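A public land register should list use as well as title
By Wekesa Mabula
10 September 2018

The Mosoti district council published its property return in March. It lists 113 parcels, gives the area of each, and stops there. The return does not say who occupies a parcel, on what terms, or when the rent was last reviewed. For a document meant to inform a debate on disposals, these are serious gaps. 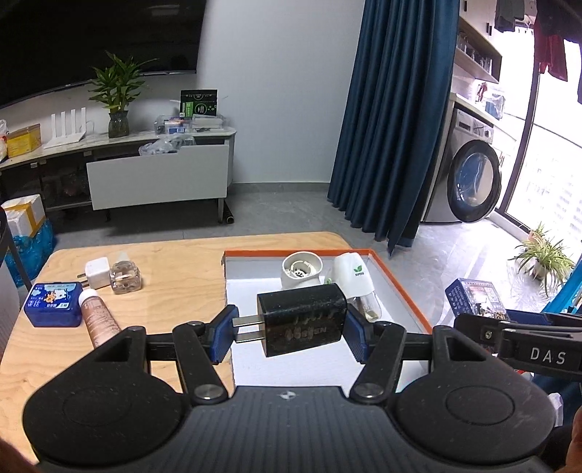 2 min read

Title tells us what the council may sell. Use tells us what it would lose by selling. The Bako depot is entered as a single line with an area and a date of acquisition, 1837, which is of interest to historians. A member asked to vote on its future would need the lease, the running costs and the condition survey. All of these exist, in separate departments, in formats that do not match.

The finance office objects on cost. Its head, Imad Nimri, told the assembly that a full survey would take about 300 working days. I accept the figure but not the conclusion drawn from it. Most of that time goes on valuation, and valuation can wait. Occupier, term and rent are already on file and need only be copied across.

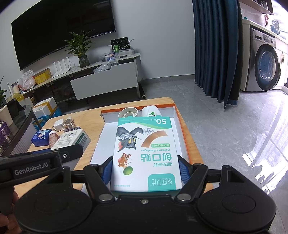 A second objection is that publishing rents would weaken the council's hand with tenants. Cirilo Bermúdez made this case at length in the Faluter debate. It has some force for leases under negotiation, and those could be withheld until signed - a short exemption with a fixed end date. It has none for leases already running, where the tenant knows the rent and only the public does not.

The return is due again next year. Two added columns for occupier and term, and a third for rent, would be enough to start with.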